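About the Uvcombe Robot Club

We are a school club with 22 members and one working robot, Turnima. It drives well. The arm is another matter. Be wary of any club page that says robots teach teamwork. Ours mostly teaches patience with cables.

A lot of club time has little to do with robots. Before Turnima can practice, the black rubber tiles have to go down over the wood floor, edge to edge, and pressed in by hand. 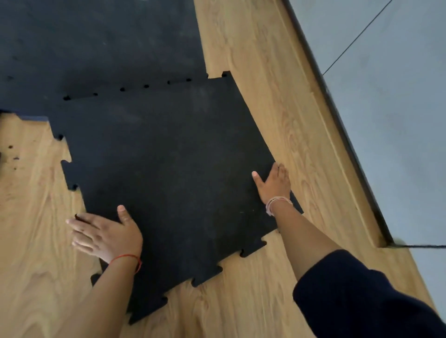 Joining

We meet in the Tapia Building and take new members in June. No experience needed – though we can't promise you'll win anything. In 3 seasons we haven't.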